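# Shopping for a robot that can't yet shop

Ask a machine to put a cucumber in a basket and you soon find out how much you know without knowing it. You know how hard to squeeze. You know to come at it from the side if the shelf above is low. You know that if the basket has been nudged half a turn since you last looked, it's still the same basket. A robot has to get all of that from somewhere, and at Sollonel, where I spent two days last November, it gets it from people doing the job over and over again with the robot's own hands.

The method is wonderfully plain. An operator moves a pair of controls, the robot's two arms follow, and everything it sees and does is saved from start to finish. One run is called an episode. The team aims for 500 episodes of each task before any training begins, and the task I watched had reached 300. I had expected rows of glowing screens and hushed voices. What I got was a pretend greengrocer's, a kettle that was always on, and a lot of cheerful shouting about vegetables!

The cabbages are artificial, which saves a fortune in real ones and means that a leaf looks the same in the last episode as it did in the first. That sameness is handy and also a bit of a trap. If every run starts with the basket in one spot, the robot learns the spot and very little about baskets. So between episodes somebody shifts things: the side table goes a little to the left, the basket turns, the cucumbers are stacked again in another order. There is a printed sheet of 33 starting layouts, and the operators are encouraged to wander away from it. 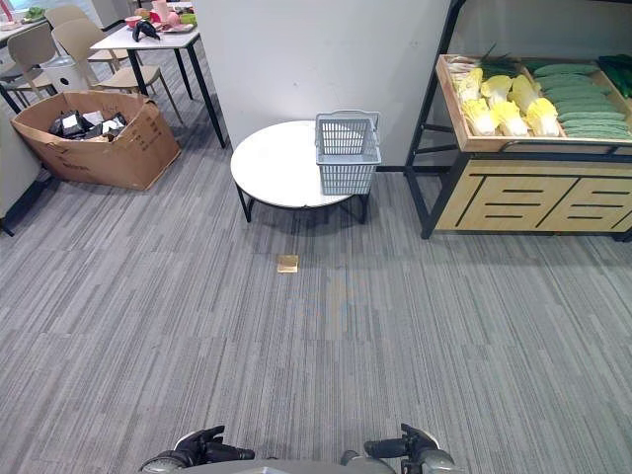
Mess is welcome too. Early on, the crew kept the place spotless, and the first model they trained was superb until a cardboard box appeared at the edge of its view, when it simply froze. Now the boxes stay out. Chairs get left wherever people last sat on them. The people at De Smet, who supply the grippers and come by to see how they are wearing, were shocked at first and have since joined in.

My own turn came on the second afternoon. It is much harder than it looks, and great fun. Your arms feel as if they belong to someone slightly slower than you, and there is no sense of touch at all, so you learn to watch for the tiny shift that says the fingers have closed. I dropped my first cucumber and rather hoped it would be deleted. They kept it! Fumbles followed by a good recovery are prized here, as a robot that has only ever seen perfect picks has no idea what to do after a bad one.

What does get thrown out is hesitation. Each episode is played back in a program called Buser, and a reviewer marks the moments when the operator stopped to think. Of my 21 attempts, most went in the bin for exactly that. A long pause teaches the machine to pause, and it will do so very faithfully.

The next task is called Trukent, after a card game one of the team plays badly, and it involves taking things back out of a full basket. I've asked if I can come back for that one.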